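Fabric postcard swap - how strict are you about deadlines?

Forum: Swaps, Round Robins and Mail Art
152 replies on the old thread, so starting fresh

thimbleberry_jo wrote:
The old deadline thread got so long that the mods locked it, so let's pick it up again, because I have a real situation and I'd like to hear how other people would handle it.

I run the spring fabric postcard round on the Windine board. We have 23 people signed up this time, my biggest group yet, and I was pretty proud of myself right up to the mailing date. Everybody got a partner, everybody got the rules (4 x 6, stiff middle, finished edge, something stitched on the front, a real stamp on the back), and everybody had all of February to make two cards. Mailing day was a Monday. By that night I had heard from most of the group that their cards were in the mail. One person wrote to say hers weren't even cut out yet, and could she have until the end of March.

Her partner had already mailed hers. I said yes to the extension and now the partner is upset with me, not with the late person! She says a deadline is a deadline. I kind of see it both ways. What do you do?

quiltedmoose wrote:
I'd have said yes too. It's postcards. People get the flu, their machines go in the shop, their kids get the flu. A month is a long time though. I would have said two weeks.

pegboard_annie wrote:
I'm with the partner, sorry. I've been in swaps since we found each other through the back pages of magazines, and every single time I got nothing back it started with "can I just have a little longer." She could have written you in the middle of February when she knew she was behind. Waiting till mailing day is what would bug me.

thimbleberry_jo wrote:
That's a fair point, Annie. I did ask for a check-in halfway and she never answered it. I let it go because a few others didn't answer either and they all mailed on time.

scrapbasket wrote:
Then the check-in isn't doing anything! I hosted three rounds of the pincushion swap on Bawa before it closed down and I had the same trouble. What fixed it for me was asking for a photo at the halfway mark. Not a finished thing, just fabric pulled, or a sketch on the back of an envelope, whatever. If no photo, I moved them to a holding list and gave their partner to somebody else. I only ever had to do it once or twice per round and people got the idea.

quiltedmoose wrote:
See, I would hate that. I make everything the last weekend. There is nothing to take a photo of until Saturday night and then there are two finished cards by Sunday supper. I've never mailed late in my life.

scrapbasket wrote:
You could take a photo of your fabric, Moose. You have fabric.

quiltedmoose wrote:
I have too much fabric, that's why I don't pick till Saturday.

Jarmila Hájek wrote:
Hello all, I'm mostly a reader here but I have done the Dravesetti round robin for a long time and maybe our way is useful. We don't do partners at all. Everyone mails to the host, the host waits until a certain day, and then she shuffles what has arrived and mails it out again. If you sent two, you get two. If you sent none, you get none, and no feelings are hurt because there was never a partner waiting at her mailbox.

The bad part is postage. You pay it twice, once to get the cards to the host and then again in stamps you tuck in for the trip back. And the host has a kitchen table covered in envelopes for a week. I did it one fall and my husband ate standing up.

The other bad part is that you don't know who you are making for. I like knowing. When my partner tells me she loves purple and can't stand anything with roosters, I enjoy the making more. With the shuffle you make something nice in general and hope. I have gotten some lovely cards that way and a few that I think were meant for a person quite different from me. 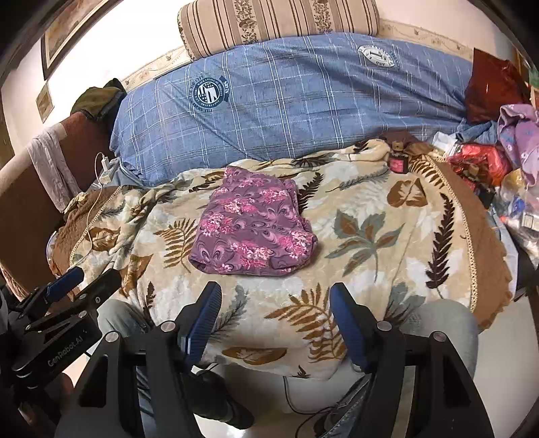
pegboard_annie went with the partners on that one: knowing who it's for is the whole reason I do it, and I'd quit a shuffle swap after one go. I still have every card a partner made just for me, in a shoebox, with the notes. The ones from the shuffle I did years ago, I couldn't tell you where they are.

thimbleberry_jo wrote:
Oh, I love that you keep the notes. I do too. Jarmila, thank you for typing all that out, and I do like the idea of no one waiting around. I don't think I could take on 23 people's envelopes, my table is already where I sew. Do you set a size limit on what people can send?

Jarmila Hájek wrote:
Yes, it must go in an ordinary business envelope without a fight. No buttons thicker than a shirt button. We had somebody who put a wooden spool on hers once and it came to me through the sorting machine as a kind of powder.

needle_and_ned wrote:
Can I be the grump? I think all this is more rules than a postcard needs. I've been in the Windine round twice (hi Jo) and I got great cards both times, one of them three weeks late with a chocolate bar taped to it. I didn't mind one bit. If you're counting up whether you got back exactly what you put in, maybe a swap isn't your thing. Go buy a postcard.

pegboard_annie wrote:
Ned, I spent two evenings beading a card for a woman who never sent me so much as a hello. It isn't counting. It's wanting a card back in a card swap.

needle_and_ned wrote:
OK, never hearing from her at all is different, I'll give you that. I was talking about late. Late and never are two separate things and I think we lump them together.

scrapbasket wrote:
They're separate for the person who's late. For the person waiting they look exactly the same until the card shows up.

quiltedmoose wrote:
Hm. Yeah.

thimbleberry_jo wrote:
That's pretty much word for word what the partner wrote me. So here is what I'm thinking of doing and tell me if it's nuts.

For this round, I've written to the late person and told her mid-March, not the end. She was nice about it. And I'm making two cards myself for the partner, today and tomorrow, so she has something in her mailbox no matter what. If the others come too, then she has four and I hope she forgives me.

For the next round I'd ask for angels when people sign up. We had those on Brestar, did anyone else here swap on Brestar? You could tick a box to say you'd make an extra if somebody got stiffed. I think we had more angels than we ever needed. That board had 2,000 members at one time, so it's easier to find them, but I bet I could get two or three out of our bunch.

needle_and_ned wrote:
Put me down as one.

quiltedmoose wrote:
Me too, as long as I don't have to send a photo.

scrapbasket wrote:
Ha. I was on Brestar! I was the one with the crazy quilt bookmarks. Angels worked great there except for one thing, which is that the same few flaky people kept signing up because they knew someone would cover for them. You need a rule that if an angel had to step in for you, you sit out the next round. We didn't have it and we should have.

pegboard_annie wrote:
Agree with that a hundred percent. And I'd do angels too, if it's somebody who really got left out.

needle_and_ned wrote:
Sit out one round, sure. But not forever. I've seen lists of names passed around between hosts and I don't like it. People have a rotten year and then they're fine again.

pegboard_annie wrote:
I've passed those lists around, Ned. I'd do it again. If a person has taken from four different swaps and mailed to none of them, I think the next host ought to hear about it.

needle_and_ned wrote:
We'll have to disagree on that one then.

Jarmila Hájek wrote:
At Dravesetti we just let the person come back by mailing first. She sends hers, it arrives, and then her partner mails. No list, no lecture. I know I said we have no partners, I mean in the Christmas ornament swap, that one is with partners, it's a different host.

thimbleberry_jo wrote:
Mailing first is so simple, I don't know why I never thought of it. I could see that working for brand new people too, the ones with no swaps under their belt yet. Though it might feel a little unfriendly when you've just joined?

quiltedmoose wrote:
I had to do that in my first swap and I didn't mind. I was so nervous about it that I mailed early anyway. It was a needle book, and I used the wrong glue on the spine and it popped open like a clam. She was very kind.

scrapbasket wrote:
What glue do you use for the postcards, by the way? Mine always ripple a bit when I put the paper back on.

quiltedmoose wrote:
No glue at all on those. Fusible web, heavy kind, press from the fabric side and let it cool under a big book before you touch it. Then zigzag the edge twice around, the second time a little wider.

scrapbasket wrote:
The book! I've been picking mine up while they're still hot. Thanks, Moose.

thimbleberry_jo wrote:
I'm going to type up the new rules tonight and post them in the sign-up section so you can all pick at them. Angels box, halfway check-in (photo OR a sentence, so Moose can stay), sit out one round if an angel covered for you, newbies mail first if the host asks. And no spools. Off to cut batting!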